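Workshop and Housekeeping Tips: Working a Floor Alongside the Robots

Since June the serviced units at Kilumlow have run a two-armed Joo machine on room resets, with staff from Ustel handling everything it hands back. The notes below are for room attendants and apply to bedrooms only.

Keep the aisle between bed and wall clear before the machine is called. Carts stay in the corridor. Tuck the bed skirt in where it spreads at floor level, and coil any charger cords on the nightstand. 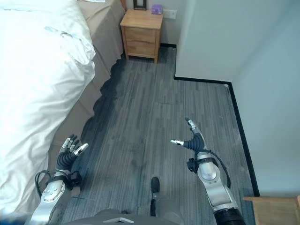
Attendants no longer carry a fixed room list. The Vevley scheduler issues work in blocks of 18 minutes, and the attendant accepts or defers each block on the handset. Deferring is not recorded against anyone. Heavy linen is still a two-person lift – the machine does not count as the second person.

Small items on a nightstand should sit at least 5 cm in from the edge. Leave picture frames standing where they are; dust around them by hand, using a dry microfibre cloth. Wipe timber with the grain and keep spray off wall plates.
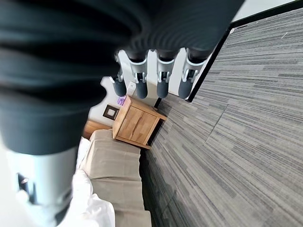 Vol. 2, No. 5

Finger joints collect lint. Brush them out at the end of shift with the machine powered down, using a soft nylon brush and no solvent. Check the fingertips for grit at the same time, as grit will mark a varnished surface.

Fault code 653 means the hand has stopped on unexpected resistance. Do not pull the fingers open. Press the release, step back to the doorway and log the room number. Time spent on faults is paid as room time under the revised roster, so enter it separately.

Revised Mon 8 July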